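Print | E-mail

Milk bank bench notebook — January
Subject: Kinora pasteuriser, slow heating on the left rack

Started 2000 last night after the evening batch was racked, finished up this morning. Writing it up now while the logger files are still open on the screen.

Background for anyone picking this up cold. The last three batches through the Kinora have taken longer than they should to reach holding temperature, and only on the left side of the bath. The right rack comes up normally. Holding time itself has been fine and nothing has been released outside limits, but the slow rise means the milk sits warm for longer than we want before the hold starts. Tekle noticed it first from the printouts. I had been putting it down to overfilled bottles.

No donor milk used for any of this. All runs with water in the usual bottles, then one run with expired formula because it behaves more like milk on the way up. Formula went down the sink afterwards and the bottles were pulled from use and marked with blue tape. Please don't put blue tape bottles back in the clean cupboard.

What I did

Run A. Full load, both racks, water at fridge temperature. One Yilma probe in a centre bottle on each side, lids drilled as before. Left was clearly behind right the whole way up. Same pattern as the batch printouts, so it is real and it isn't the milk.

Run B. Swapped the two probes and left the bottles where they were. Left still slow. Rules out the probe. I was half expecting it to be the probe, as the left one had its cable pinched in the lid before Christmas.

Run C. Swapped the racks over. Left position still slow with the right-hand rack in it. So it follows the position in the bath and has nothing to do with the rack.

Run D. Half load, left side only. Better, still not good. Bottle spacing helps a bit, which fits with poor circulation.

Drained the bath and took the left return screen off. It was furred with scale on the inside face, enough that I could not see light through most of it. Right screen had a thin film and was otherwise clear. The screens are on the monthly sheet and both are ticked for last month, but I think we have all been wiping the outside and calling it done. I certainly have. The inside face only shows if you undo the two clips and turn it over.

Soaked both screens in citric acid, rinsed, refitted. Refilled the bath and repeated Run A.

Run E. Full load, both racks, water. Left and right came up together, close enough that the traces cross over each other in places.

Run F. Same again with formula. Left a touch behind at the start and level well before holding. Happy with that.

Logger files are in the Mindau folder under this month. Run B has a wrong label in the file name (says C). I have put a note in the folder but have not renamed it, so that the time stamps stay as they are.

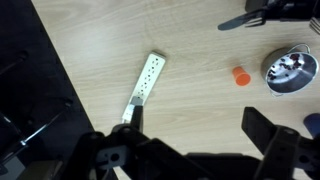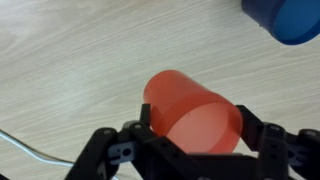
Counts and stock

Freezer register agrees with the shelves as of this morning. Last bottle entered was 1832. Two bottles on the quarantine shelf are waiting on donor bloods and must stay there, even if the ward rings.

The ward at Urorthorpe has asked for a top-up for the special care nursery. Kelechi is packing it this afternoon from pooled stock, already pasteurised and cleared. Thawed milk is good for 24 hours in their fridge under our procedure and they have been reminded of that. Their last request form had the thaw time left blank on three lines. Kelechi will ring them about it before the box goes.

Cultures

Pre and post samples from the last three batches went to micro. All post-pasteurisation plates clear at 48 hours. One pre sample grew more than usual skin flora, under our discard limit, and the donor will get a call about pump cleaning — just a friendly one, she is new and her baby is still in the nursery, so she has plenty on her plate.

I asked micro whether a slow rise would show up in the post plates. Answer was probably not, as long as the hold is done properly. The worry is more about losing some of the good components in the milk, and we do not measure those here. So I would not take clear plates as proof the bath is all right.

Changes to the sheet

Monthly check now reads "remove both return screens, inspect inside face, soak if any scale is visible". Old wording was "clean screens". Tekle wants it fortnightly until we know how fast the scale comes back. Fine by me.

Filling the bath from the filtered tap only. The ordinary tap by the door is closer and I know it gets used when someone is in a hurry. I have put a sign on it.

Bottle fill line stays where it is. I was wrong about the overfilling, or at least it was not the main cause.

Still to do

— Look at the left and right traces for the next full donor batch and staple the printout in here.
— Order spare return screens. The left one has a small split in the mesh near the clip, usable for now.
— Ask Kinora service whether the left side normally scales first. It is the side nearer the heater, so perhaps.
— Replace the drilled lids, they are getting loose around the probes.
— Go back through the older printouts and see when the slow rise started. Tekle thinks November. I have not checked.

Bath left on standby, lid closed. Next batch goes in at 1000 tomorrow, Kelechi loading and Tekle signing the hold.

Print | E-mail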